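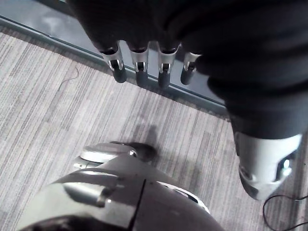
Pre-session check, Gallska robotics club
Skomgate hall, upstairs room
September, filled in before the 4.30 start

Fill this in before anyone switches a hand on. Mark each line OK, FIX or N/A and write a comment if you have one. Long comments are very welcome, we read them all and the good ones end up changing the list!

FLOOR AND CABLES

1. Cables routed along the wall where possible: FIX
Comment: One still crosses the corner where people come in. Tape it down or move the charging table. I'd move the table, as the tape leaves marks.

2. Carpet clear of screws, clips, thread and hair: FIX
Comment: Please do this one on your hands and knees, with a torch. Thread gets into finger joints faster than you would believe, and picking it out with tweezers takes the fun out of an evening.

3. Working area marked and bags out of it: OK

4. Way to the door clear: OK

HANDS AND WRISTS

5. Fingertip pads firmly seated, no splits or lifting edges: OK
Comment: Press each one sideways with your thumb. The replacement pads from Friesen grip beautifully, far better than our first set. Spares are in the blue tin.

6. Finger joints move freely with power off: OK
Comment: Lovely and smooth after the clean. One little finger was slightly stiff at the last joint, so I worked it back and forth and it freed up. Whoever checks next, try that one first.

7. Glove or sleeve fabric clear of the joints: OK
Comment: Have a proper look at the knuckles, where the cloth likes to bunch. Smooth it back towards the wrist and then curl the fingers slowly to see if it creeps forward again.

8. Wrist fixings tight: OK
Comment: Quarter turn needed on one. Hand tools only, please.

9. Outer shells free of cracks: OK
Comment: Wipe the glossy ones before you look, and tilt your torch. Fingerprints and reflections hide a hairline crack very well. Run a nail along the seams too.

POWER

10. Supply set to 24 volts: OK

11. Stop button tested from both sides of the working area: OK
Comment: Stopped straight away both times. Test it again if anybody unplugs it, even for a minute.

12. Battery charged to 100 per cent and not warm to the touch: OK
Comment: Charged yes, warm no. The charger is finally labelled, thank you to whoever did that.

PEOPLE

13. At least 2 members present whenever a hand is powered: OK

14. Long hair tied back, lanyards off, loose cuffs rolled up: OK

15. One person named as stop button holder, doing nothing else: OK
Comment: We swapped halfway through last time and it worked really well. The holder gets the best view of the grasping runs anyway, so it's a job worth having.

STILL TO DO BEFORE THE KANVILLE DAY

Move the charging table (item 1).
Buy a decent torch. The present one needs a thump.
Practise the low pick-up at half speed until the fingers stop short of the floor every time. We're so close with this!
Print a copy of this list for the travel box.

Items 1 and 2 to be rechecked and initialled before power on.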